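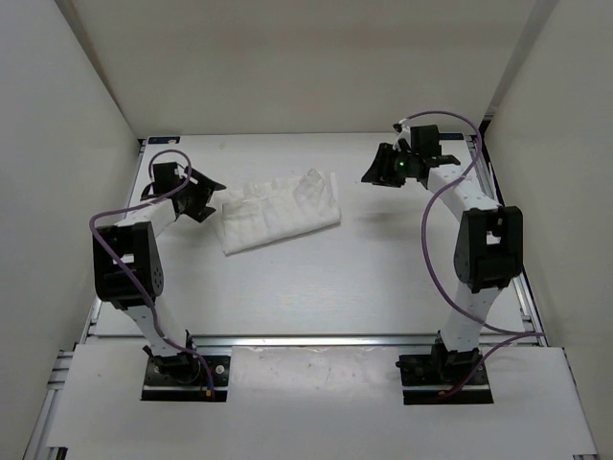

Are plain white cloths from a bulk pack good enough for everyday kitchen use? For drying dishes and wiping counters they are, as long as you can live with wrinkles and some shrinking in the first few washes.

I bought the Presalik all-purpose cloths in June to replace a drawer of old towels that had gone gray. The pack I got has 26 cloths in it and cost $34. I have been using them since then for dishes, counters, bread dough and the occasional spill on the floor, and I wash them in a regular warm load with the rest of the kitchen things.

Out of the pack they are stiff and do not absorb much. Water sat on top of the first one I tried. The label says to wash before use and that is correct - it took two washes before mine were any good. After the third they dried a full rack of plates without leaving streaks, and a glass came out clear with no lint on it.

They shrink more in length than in width. I did not measure all of them, but the ones I laid on top of an unwashed cloth were shorter by the width of my thumb. If you are buying them to line a basket or cover a particular bowl, get the larger size.

Folding is the part I like least. The edges do not stay square after washing, so when you bring the two long sides together, one side lines up and the other puckers. You can get a neat front edge and still have a lump sitting up at the back.

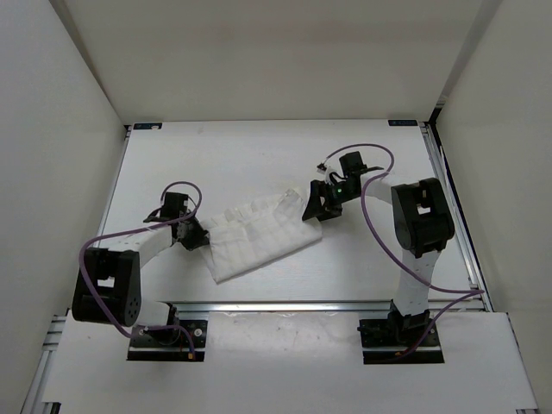
Pulling on both ends before the final fold helps a good deal. I hold one end down, pull the other until the cloth is flat, then smooth from the middle out. It still leaves faint creases, but the stack sits lower in the drawer. Folding them while slightly damp works better than folding them bone dry. I don't iron dish towels and these did not change my mind.

For comparison, I had been using the Holtix waffle towels before this. Those soak up more water per towel and dry your hands better, but they catch on everything and mine had pulled threads within a couple of months. The Clestero cloths are closer to the Presalik ones. They are a little thicker, the corners are sewn better, and they cost nearly twice as much for a smaller pack. If you only want a few cloths to hang on the oven door, I would buy those.

Stains come out with a soak. Coffee and tomato sauce are gone after a night in cold water with a scoop of oxygen bleach. Turmeric left a yellow mark that has faded but is still there. White shows everything, of course, and that is also how you know when one needs to go in the wash.

Two cloths have loose stitching at one corner. I trimmed the threads and they have held so far. One had a crooked hem right out of the pack.

I ordered through Orlandini, and the box took nine days to arrive. They also sell a case of 216, meant for restaurants, and I can't think what a household would do with it.

I would buy the Presalik cloths again for kitchen work. I would not put them out for guests. Four stars out of five, with the star off for the hems.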